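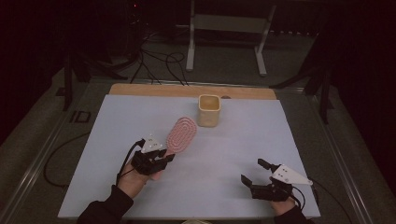
Pink brush, cream cup, one gripper per hand.

Robotics on a Budget
3 min read

1/ Spent the morning on next year's equipment request for the hand-held gripper bench. We have been granted $2,000. I have been asked to "dream big within that."

2/ First draft of the list had a robot arm on it. I left it there for an hour, mostly for company, and then priced the mounting plate. The mounting plate alone ate the lunch money of everyone involved.

3/ So we stay with hand-helds for another year. A person wears the grippers, a person does the job, we record it, and the arm can learn from it whenever there's an arm. People are cheap to mount. You give them a chair.

4/ Quote one is from Plallow: $857 for a pair of replacement fingers, spare pads and a box of marker plates. I asked what a pair of fingers costs without the box of marker plates. They said the box is included. I said I could see that.

5/ Quote two is Perron, $1,011, for cables and a sync unit. It's mostly the sync unit. The cables are listed as "accessory, assorted" and I have a bad feeling about the word assorted.

6/ Add those up and you get $1,868, which leaves $132 for shipping, tax and joy.

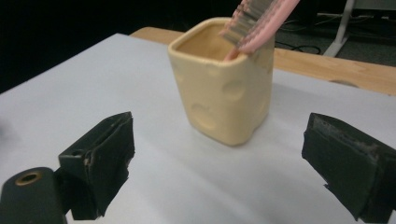
7/ Pads, by the way, are the line everybody forgets. You plan for the clever parts and then the thing you keep reordering is the grippy stuff on the fingers. If you're writing your first budget, put pads in it, then put them in again under a different name.

8/ Same goes for cables. I used to file them under "misc." Now they get their own line, and misc has gone back to being tape and regret.

9/ Props are still the bargain of the whole operation. Cups, brushes, anything you'd find next to a sink. The household aisle has done more for our task list than any catalog, and it takes returns.

10/ I did try to move props onto the equipment form. The form wants a serial number. I am not going to tell you what I typed for the cup.

11/ Someone will suggest Oko, so: yes, I looked at Oko. Lovely grippers. The price appears only after a "discovery call," and I have been discovered enough this year. I also don't need the carrying case with the foam cutouts.

12/ Nakosel will rent a full set by the month. That makes sense if you have one big push and then go quiet. We don't go quiet, we just get slower — and rental bills don't.

13/ Where it landed: Plallow yes, Perron yes to the sync unit, and I'm asking them to break out "assorted" before I sign. Arm goes on the wish list again, two rows above the better tripods.

14/ Form is due in November. It has a box for "expected lifetime of item in years" and it won't take a fraction. For the pads I put 1 and felt like a liar.

15/ Perron replied. "Assorted" means two lengths, both of which are short.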